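Störung #700: Kleine Vorhängeschlösser, Schlüssel lässt sich nur teilweise drehen, Bügel rastet nicht ein
Bereich: Schließmittel / Schränke und Kisten
Gemeldet von: Amarachi Danladi
Bearbeitung: Kiri Grimshaw
Weitere Beteiligte: Hauwa Onuoha, Uchenna Dauda
Status: gelöst, ein Teilpunkt zurückgestellt
14 Kommentare · 3-mal geteilt

Fehlerbild laut Meldung

Bei den kleinen Vorhängeschlössern der Serie Tiltent, die an den Kisten im Lager Igwe hängen, treten zwei Fehler auf. Erstens: Der Schlüssel lässt sich vollständig einführen, dreht aber nur ein kurzes Stück und bleibt dann stehen. Zweitens: Der Bügel lässt sich herunterdrücken, springt beim Loslassen jedoch wieder hoch. Beide Fehler kommen einzeln und gemeinsam vor. Das große Messingschloss an der Gittertür ist nach Angabe der Melderin ebenfalls schwergängig, dort allerdings nur beim Abziehen des Schlüssels.

Seit wann: seit der Umstellung im Februar. Damals wurden die Schlösser aus der Halle Vasberg übernommen und ohne Reinigung ausgegeben.

Bereits versucht (A. Danladi): Schlüssel mehrfach eingeführt und abgezogen, Bügel mit der Hand nachgedrückt, Sprühöl aus der Werkstatt. Das Öl brachte am ersten Tag eine Verbesserung, danach war der Zustand schlechter als vorher.

Rückfrage K. Grimshaw: Welches Öl, und wurde es in den Schlüsselkanal oder in die Bügelbohrungen gesprüht?

Antwort A. Danladi: Kriechöl, die Dose ohne Etikett aus dem unteren Fach. In beides.

Schritt 1: Sichtprüfung

Je ein Schloss pro Farbe wurde zurückgeholt und auf den Arbeitstisch gelegt, dazu das Messingschloss samt Schlüsselbund. Das blaue Schloss kam zuerst an die Reihe, weil es in der Meldung namentlich genannt ist. 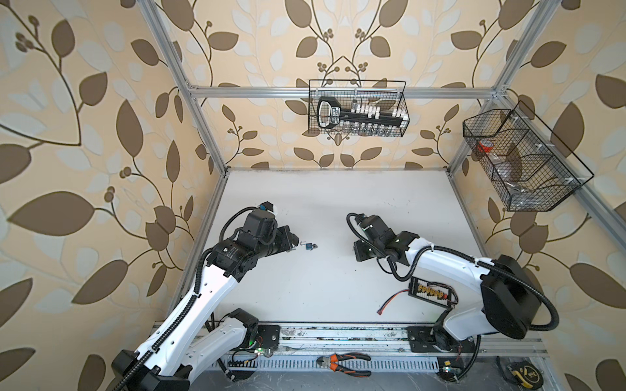 Blaues Schloss auf dem Tisch, daneben ein kleines loses Teil.

Befund am blauen Schloss: Gehäuse ohne Verformung, Bügel gerade, keine Spuren von Gewalteinwirkung. In der Bügelbohrung der freien Seite sitzt dunkler, zäher Belag. Mit einem Zahnstocher lässt sich davon etwas herausholen. Konsistenz wie altes Fett mit Staub, leicht körnig. Der Schlüsselkanal sieht ähnlich aus, ist aber schlecht einsehbar.

Bügeldurchmesser am blauen und am schwarzen Schloss gemessen, an drei Stellen, keine Abweichung. Verschleiß an der Rastkerbe ist mit der Lupe erkennbar, liegt aber im üblichen Rahmen für die Nutzungsdauer. Damit scheidet ein verbogener Bügel als Ursache aus. Die Kerbe bleibt als Nebenursache auf der Liste.

Kommentar U. Dauda: Die Schlösser aus Vasberg waren draußen an den Containern. Der Staub dort ist Schleifstaub von der Rampe. Falls jemand die Reinigung mit Druckluft plant, bitte nur mit Brille.

Schritt 2: Schlüsselzuordnung

Vor der Reinigung war zu klären, ob überhaupt die richtigen Schlüssel verwendet werden. Ein Schlüssel derselben Profilreihe passt bei diesen kleinen Schlössern in fast jeden Kanal. Er geht bis zum Anschlag hinein, die Stifte stehen jedoch falsch und der Kern dreht nur um das Spiel, das er ohnehin hat. Am Schloss fühlt sich das genauso an wie ein verschmutzter Zylinder. Die Beschreibung in der Meldung („dreht ein kurzes Stück und bleibt stehen“) passt auf beide Ursachen.

Verfahren:
- Schloss öffnen, sofern der beiliegende Schlüssel schließt. Bügel offen lassen.
- Schlüssel am jeweiligen Schloss belassen, nie gesammelt in eine Schale legen.
- Schlüssel, die zu keinem der geöffneten Schlösser gehören, einzeln gegenprüfen. Nach jedem Versuch zurück an den eigenen Ring.
- Nummer auf dem Schlüsselkopf mit der Ausgabeliste abgleichen, falls lesbar.

Die Ausgabeliste führt 57 Positionen. Für die Tiltent-Schlösser ist darin nur die Farbe vermerkt, eine Schlüsselnummer fehlt durchgehend. Der Abgleich musste also am Objekt erfolgen. 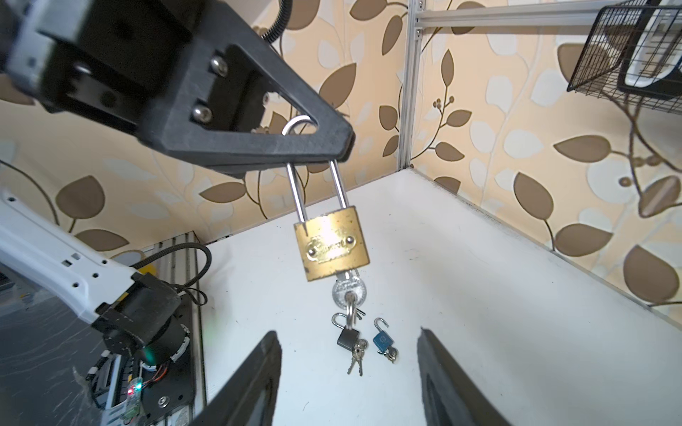 Das Abziehen des Schlüssels ist beim Messingschloss ein eigener Fehlerpunkt und darf mit den Tiltent-Schlössern nicht vermischt werden. Die Melderin gibt an, dass der Schlüssel nach dem Öffnen klemmt und nur unter Wackeln herauskommt. Eine mögliche mechanische Erklärung ist die seitliche Last am Schlüssel. Am Ring unter dem runden Schlüsselkopf hängt das kleine dunkelgraue Schloss mit seinem offenen Bügel, und daran wiederum zwei kleine Messingschlüssel. Dieses Gewicht zieht dauerhaft am Schlüssel. Hängt die Gittertür nicht ganz still, wird der Schlüssel im Kanal verkantet, sobald jemand ihn mit dem ganzen Gehänge greift. Empfehlung: das graue Schloss vom Ring nehmen und den Schlüssel des Messingschlosses allein führen. Eine Schmierung ist erst zu beurteilen, wenn das erledigt ist.

Antwort A. Danladi: Das graue hängt da, damit es nicht verloren geht. Es gehört zur Kiste mit den Prüfgewichten.

Antwort K. Grimshaw: Dann bitte an die Kiste mit den Prüfgewichten.

Ergebnis der Zuordnung: Zwei Schlüsselpaare waren vertauscht, Schwarz und Grau. Nach dem Rücktausch dreht der Kern des grauen Schlosses vollständig durch. Das schwarze dreht ebenfalls, aber mit deutlichem Widerstand. Blau war von Anfang an richtig zugeordnet, der Fehler besteht dort unverändert fort. Der Punkt „Schlüssel dreht nur teilweise“ hat also mindestens zwei Ursachen, je nach Schloss.

Schritt 3: Reinigung

Das Kriechöl muss vollständig heraus, bevor ein Trockenschmierstoff eingebracht wird. Graphit auf Ölresten ergibt eine Paste und verschlimmert den Zustand. Ablauf für die kleinen Schlösser:

1. Bügel öffnen, Schloss mit dem Schlüsselkanal nach unten halten.
2. Reiniger Plarnia L in den Kanal geben, kurze Stöße, Tuch unterlegen.
3. Schlüssel mehrmals einführen und abziehen, dazwischen jedes Mal abwischen. So lange wiederholen, bis der Bart sauber bleibt.
4. Bügelbohrungen ebenso behandeln, danach mit einem Pfeifenreiniger nachgehen.
5. Ablüften lassen, mindestens über Nacht, Bügel offen.
6. Graphitpulver sparsam einbringen. Eine Berührung mit der Spitze der Flasche genügt.
7. Schlüssel drehen, Bügel einrasten, öffnen, wiederholen.

Kommentar H. Onuoha: Plarnia L löst bei den lackierten Gehäusen die Farbe an, wenn es stehen bleibt. Am blauen Schloss an der Unterkante bitte gleich nachwischen. Ich hatte das schon bei den roten Schlössern von der Rampe.

Kommentar K. Grimshaw: Zur Kenntnis genommen. Punkt 2 wird für lackierte Gehäuse geändert: Reiniger auf das Wattestäbchen statt direkt in den Kanal.
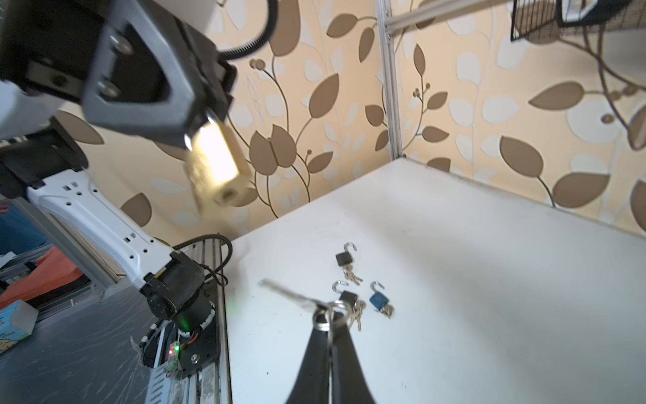
Nach dem Ablüften verhielten sich die Schlösser unterschiedlich. Grau: leichtgängig, Bügel rastet beim ersten Druck, kein Nachfedern. Schwarz: Kern dreht frei, Bügel rastet, allerdings erst bei kräftigem Druck. Zweite Reinigung der Bügelbohrung durchgeführt, danach unauffällig. Blau: Kern dreht frei, Bügel springt weiterhin hoch, wenn er langsam heruntergedrückt wird. Bei schnellem Druck hält er.

Der Unterschied zwischen langsamem und schnellem Schließen deutet auf den Riegel hin. Er wird von einer kleinen Feder in die Kerbe gedrückt. Ist die Feder ermüdet oder liegt Schmutz dahinter, fährt der Riegel verzögert vor. Das Gehäuse ist vernietet, eine Zerlegung ohne Zerstörung ist nicht möglich.

Versuch H. Onuoha: blaues Schloss bei geöffnetem Bügel mit Druckluft durch die Bügelbohrung ausgeblasen. Es kam noch einmal feiner grauer Staub heraus. Danach 6 Schließversuche langsam, alle gehalten. Am folgenden Morgen wiederholt, ein Versuch ohne Rastung.

Bewertung K. Grimshaw: Das blaue Schloss wird nicht wieder ausgegeben. Der Hersteller nennt im Beiblatt 3.000 Betätigungen als Auslegung für diese Größe. Aus der Zeit in Vasberg gibt es keine Aufzeichnung, eine Überschreitung ist weder belegt noch auszuschließen. Ein Schloss, das sporadisch nicht hält, ist an einer Kiste schlechter als keines, denn der Bügel sieht auch ohne Rastung geschlossen aus.

Schritt 4: Messingschloss

Graues Schloss vom Ring entfernt und zur Kiste mit den Prüfgewichten gegeben. Schlüssel des Messingschlosses danach ohne Zusatzlast geprüft: lässt sich abziehen, leichter Widerstand auf den letzten Millimetern. Der Bart zeigt an der Spitze einen kleinen Grat. Grat mit feinem Schleifvlies abgenommen, keine Feile verwendet. Widerstand danach geringer, noch fühlbar.

Rückfrage A. Danladi: Lässt sich ein neuer Schlüssel nachmachen?

Antwort K. Grimshaw: Vom vorhandenen Schlüssel ungern, die Kopie übernimmt den Verschleiß. Wenn es einen unbenutzten Zweitschlüssel gibt, von diesem. Asabe Dauda hat die Übergabe aus Vasberg gemacht und müsste wissen, wo der Umschlag liegt.

Antwort U. Dauda: Habe nachgefragt. Der Umschlag mit den Zweitschlüsseln liegt noch in Vasberg im Blechschrank, wird mit der nächsten Fahrt mitgenommen.

Offene und erledigte Punkte

Schlüsseltausch Schwarz/Grau: erledigt.
Reinigung und Graphit, Schwarz und Grau: erledigt.
Blaues Schloss: ausgesondert, Ersatz bestellt. Die Kiste wird bis dahin mit dem Reserveschloss verschlossen.
Ausgabeliste: Spalte für Schlüsselnummer ergänzt, Nachtrag der übrigen Positionen durch H. Onuoha bei der nächsten Ausgabe.
Kriechöl ohne Etikett: aus dem unteren Fach entfernt. Für Schließzylinder nur Graphit.
Zweitschlüssel Messingschloss: zurückgestellt, bis der Umschlag vorliegt. Der Punkt wird unter dieser Nummer weitergeführt.

Nachtrag A. Danladi: Schwarz und Grau laufen im Lager seit der Rückgabe ohne Beanstandung. Am Messingschloss hängt jetzt nur noch der eine Schlüssel. Die Gittertür selbst schleift unten, dafür mache ich eine eigene Meldung auf.

Zuletzt aktualisiert: 18. August 2020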